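Home | Repairs | People | Swap shelf | About us

Last updated 31/08/2024

The man who keeps the box

Tarık Uysal has strong feelings about cardboard, and he would like you to know that he came by them slowly. He spent seven years in the stockroom at Teixeira, a kitchenware importer, where he packed teapots for people who then posted them back. He now runs the packing table at Mendstead, a mending and swapping workshop above a closed carpet shop, and he has not bought a new box since May.

"I've bought tape," he says. "I'm not a saint."

The idea is simple enough. People bring in things they've stopped wanting, other people ask for them, and Tarık gets them from one to the other in whatever packaging the neighbourhood has thrown out. When I arrive he is folding a flap back against its crease and frowning at it like a vet.

"A box has one good journey in it, everyone says. Rubbish. A decent box has four or five, if you don't tear the tape off like a birthday present. You cut it. You cut it along the join and you leave the rest alone."

I ask what he gets sent out most. Toys, he says, and jugs.

"Every household in this town has one jug too many. I couldn't tell you why. They're dreadful to pack, because the handle's always in the way, so you end up building the box round the handle and the jug comes along as a passenger."

And toys?

"Balls are the worst. People think a ball is easy. You put it down, you turn to get the paper, it's under the radiator."

His method, which he insists isn't one, is to leave the box standing open on the table for as long as possible and bring things to it. Flat stuff goes underneath until it's wanted. He dislikes polystyrene, bubble wrap and most advice. His colleague Nuwan Weerasinghe, who mends lamps at the other end of the room, once suggested they label the shelves. 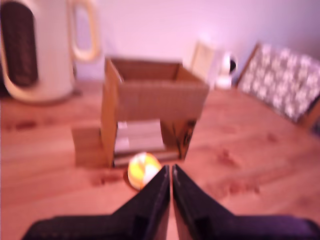

"And I said fine, label them. So he did, beautifully, and I've ignored it ever since. I know where my cardboard is. It's where I put it down." He considers this. "Mostly."

Last year they sent out 474 parcels, and 28 came back, nearly all of them wrong addresses. One had something broken inside – a gravy boat, still a sore subject.

Does he ever throw a box away? He looks at the ceiling for a while.

"When it's gone soft in the corners. Then it's finished, and I flatten it and it goes under something. So no, I suppose."

Comments

Pranum: Cut along the join!! Thirty years I've been ripping it. My husband is reading this over my shoulder and looking smug.

skangate: Got a jug from them in the spring, arrived fine. It has now joined my other jug.

N. Weerasinghe: The labels were very clear.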